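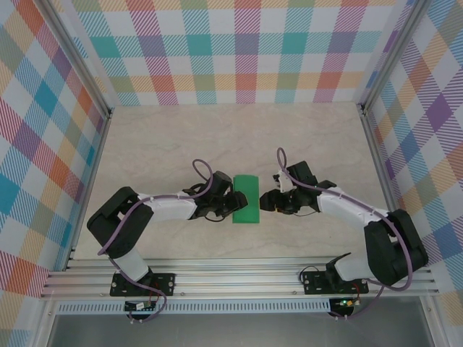

Print this article | E-mail this article

The Pleasure of a Plain Green Block

Give a toddler a castle set with a drawbridge and she'll play with the drawbridge. Give her a block and you may lose her for the whole morning! I have been a block person since before I could tie my shoes, so when Adjoa Quaye invited me to see her collection in Trirgate this April, I was on her porch by 8:30 with my own childhood favorite in my coat pocket.

Quaye owns 446 blocks, nearly all of them bought loose from yard sales and school closeouts. She keeps them by shape and never by color, so the slabs live in one drawer (bright green next to barn red next to bare maple) and the cubes in another. "People always reach for the cubes," she told me. "I reach for the slabs. A slab is a bridge, a bed, a roof, a door. Lay one flat and it's already a floor."

She's right about the slabs. Lay one down and you have a stage for everything else. Stand it on its long edge and it's a garden wall, and stand it on end and suddenly you're holding your breath - what a wonderful feeling that is, at any age.

Her oldest set is a Gulta, 40 pieces in a box with a sliding lid, and the corners have gone soft from handling. The paint on a Gulta is thick and a little uneven, and I love it. The newer Poon blocks are lighter and cut so square that you can stack them with your eyes half closed. Quaye mixes the two freely, which I found slightly shocking.

Macarena Troncoso, her neighbor, came by with coffee and the two of them built a tower on the kitchen floor while I took notes. It reached 103 blocks before the cat walked through. They laughed and started over, slabs first.

If you're starting out, buy bigger than you think you need, and buy color. A bright green block on a pale floor is easy to find when it's time to clean up, and it looks terrific left out overnight. Wipe painted ones with a damp cloth and dry them right away.

I went home with two green slabs from Quaye's spares drawer. They're on my desk now, one across the other, and I keep moving them.

Print this article | E-mail this article

Contact us | Copyright Gistilico Magazine | Back to top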